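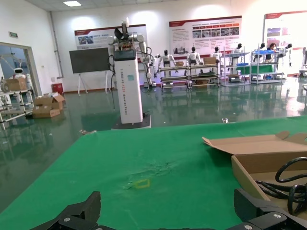 My laptop died on the train again, so I spent the weekend reading about replacement batteries, and I've come away trusting almost none of it.

The machine is a Pendusa, five years old, perfectly fine apart from the fact that it goes from 50 percent to black with no warning. The maker no longer sells the part. What you get instead is a pile of shops with near-identical pages, all promising a "brand new, high quality, 100% compatible" battery, all with the same paragraph about charging it fully before first use. That advice made sense for the batteries in my old camcorder. I have yet to find anyone who can say why it's still on a page selling lithium cells in July 2024.

The number I keep getting stuck on is capacity. Mine was sold with 4,400 mAh printed on it. One shop, Plultetti, has a battery in the same size shell that claims quite a bit more, at a lower price. Maybe. Cells have improved in five years. But the listed weight is the same as the original, the voltage is given two different ways on the same page, and when I wrote to ask which was right I got back a link to the page.

Then there are the reviews. The Plultetti battery has 1,541 of them, and on my quick read a good share were written within a day or two of delivery. "Arrived fast, fits great." Sure. Any battery is great on day two. I want to hear from the person who has had it for a year and a half, and that person has usually forgotten they bought it.

Seema Thakur, who I used to share an office with, went the cheap route last August. Hers worked well through the winter and then started swelling enough to lift the trackpad. The shop had a one-year warranty, which turned out to mean she could mail it back at her own expense, except that the post office didn't want a swollen battery and neither did the courier. She took it to the county drop-off and ate the cost.

My other option is Tresis, the repair place by the bus station. Aranka Bodnár runs the counter there and quoted me for a battery plus fitting, a bit more than twice the online price. I asked what brand the cells were. She didn't know, but she did go in the back and look, and she wrote the name on the quote, Tóth, along with the date code. I'd never heard of them. I still can't tell you if they're any good. She also said that if it fails inside the year I bring the laptop in and they deal with it, and she wrote that down too when I asked.

The battery report on my laptop, by the way, says full charge is now 1,690 mAh. I don't entirely believe that either, given how it behaves at 50 percent, but it's the first figure in all this that matches what I see on the train.

I haven't ordered anything yet. The quote is good for 10 days.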